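Remitz Tischszenen — Begleitdokument zum Datensatz

Stand: 2. März 2025
Kontakt: Agnes Farquharson

Gegenstand

Remitz sammelt Aufnahmen von Gegenständen des täglichen Gebrauchs auf Arbeitstischen. Der vorliegende Teil umfasst Steckdosenleisten und deren Handhabung auf heller Unterlage. Andere Elektroartikel (Netzteile, Zeitschaltuhren, Kabeltrommeln) liegen im Teil Hotumix und werden dort getrennt gepflegt.

Umfang

38 Sitzungen, davon 9 mit wechselnder Ausrichtung der Leiste. Bildrate 30 Bilder pro Sekunde. Sitzungen aus dem November wurden nachträglich neu benannt, die alten Kennungen stehen in der Spalte "alias".

Aufbau

Als Unterlage dient eine flache, helle Platte auf einem beigen Holztisch. Der Farbton der Platte liegt zwischen Weiß und blassem Lavendel; weiße Gehäuse heben sich davon nur schwach ab. Für die Segmentierung sind deshalb die farbigen Steckplätze der bessere Anhaltspunkt — die Gehäusekante allein reicht bei flachem Licht oft nicht aus.
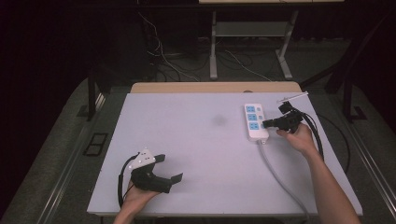 Abb. 1: Weiße Steckdosenleiste mit drei blauen Steckplätzen, längs zur Blickrichtung.

Annotation

Jede Leiste erhält eine Objektmaske und eine Längsachse. Steckplätze werden einzeln markiert und vom hinteren Ende aus nummeriert, beginnend mit 1. Liegt die Leiste quer, beginnt die Zählung links. Teilweise verdeckte Steckplätze behalten ihre Nummer und bekommen das Attribut "verdeckt". Kabel werden als offene Linienzüge geführt, ohne Zuordnung zu einem Gerät.

Bekannte Mängel

In der Sitzung 42 (Zählung nach alter Kennung) fehlt die Längsachse. Reflexe auf der Platte wurden vereinzelt als Gehäuse markiert; die Korrektur ist offen. Elektrische Kennwerte der Leisten sind nicht erfasst.

Export

Die Masken liegen im Format Movamora vor. Ein Konverter nach Choi ist enthalten, übernimmt aber das Attribut "verdeckt" nicht.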